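Rawiri Hoani plans the equipment for the Kerslake workshop in Flumville, and this year he had to decide on a first robot arm. He began in the simulator, before any money was spent. "An arm is easy to buy," he told me. "To know what you need is more difficult."
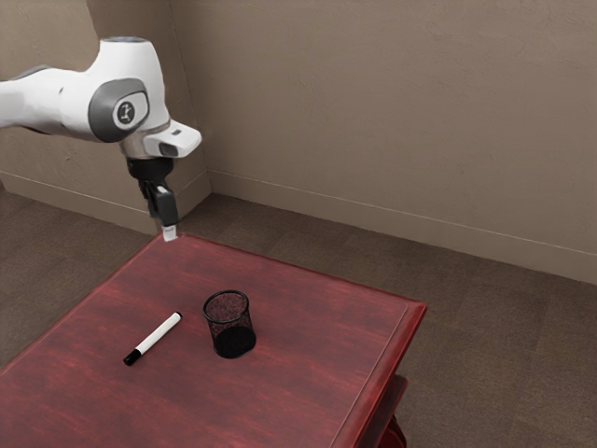 The simulated arm above the table, with marker and mesh pen holder.

His test task is small: take the marker, put it in the holder. Haron and Sirkel both sent him offers in July, and he asked the same task from both.
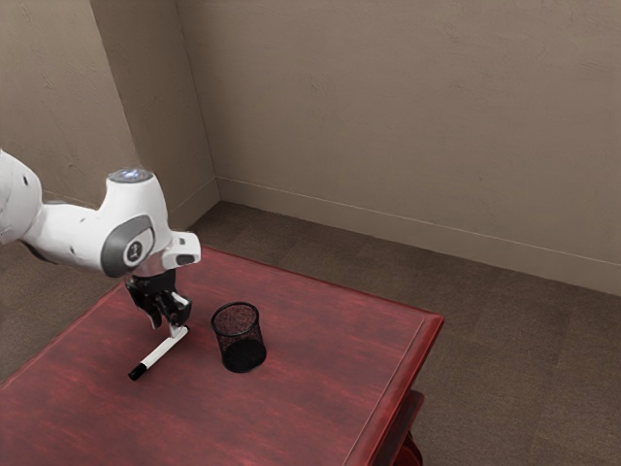
The gripper was the part he had forgotten in his first budget. "I wrote one line, arm, and finished. Then came fingers, cables, training." He now keeps 9 percent of the sum for spare parts.

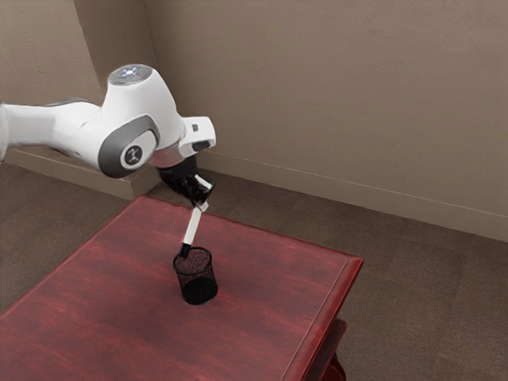
He wants 100 trials in simulation for each offer, and 300 on the real machine before the last payment. Sirkel accepted this. Haron asked for 2 more weeks to answer, and he is still waiting.

Contact the editors | Copyright Flumville Workshop Letter | Back to top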